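Finally got my pension forecast sorted (sort of)

14 comments | Share

Quick one before I have to go and get the bus. Spent most of January trying to find out why my state pension forecast had a hole in it.
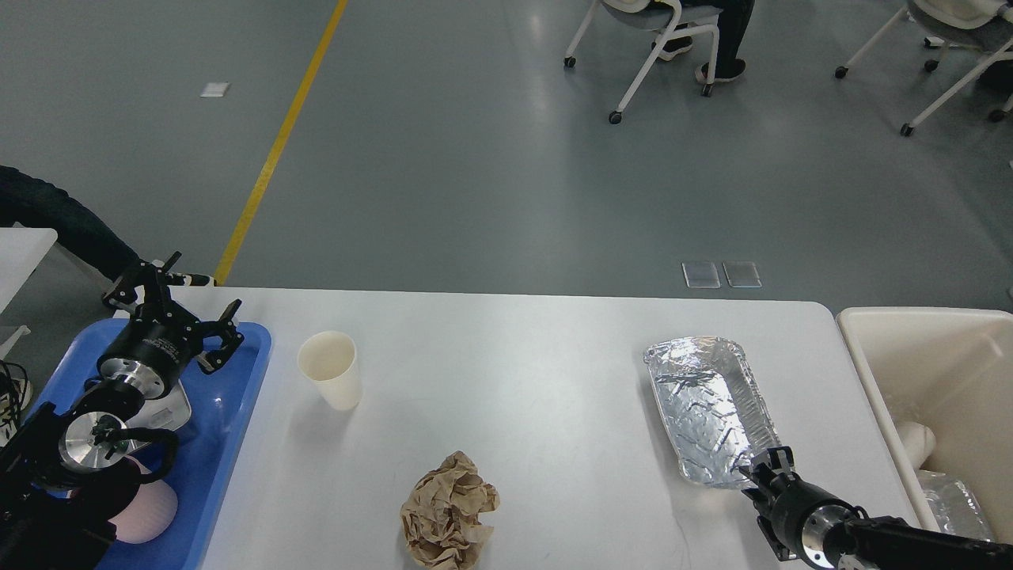

So. Two years missing. Both from when I was at Menix, which went under and got swallowed by Brundus, and the payroll people clearly lost half of everything in between. I had the payslips. Well, 4 of them. In a shoebox, under the Christmas lights.

Rang the helpline at 8am, got through quite fast to be fair. Lady was nice. Said I'd need to send copies, NOT originals, and a letter with the dates I worked there and the employer's address. Did I know the address? I did not. Aaliyah Tremblay from my old team did, bless her, she keeps everything. Unit on the Brelirbridge road, behind the tile place.

Then nothing for weeks. Then a letter saying they'd recieved my letter. Then nothing again.

Went into the advice centre in the end and saw Nelly Chambi. Worth the trip. She went through the whole record with me and found one of the years was only short by a bit, so that one might cost me under £200 to top up if the payslips don't do it. The other one they should just fix. She also said don't pay anything untill they've answered, as getting it back is a pain.

Things to take if you go: your NI number, any P60s at all, photo ID, a pen. They had no pens.

Still waiting on the second year. Will update when the next letter turns up. If anyone else was at Menix near the end, check your record, I bet yours is missing too. Comments are open.

Shared 2 times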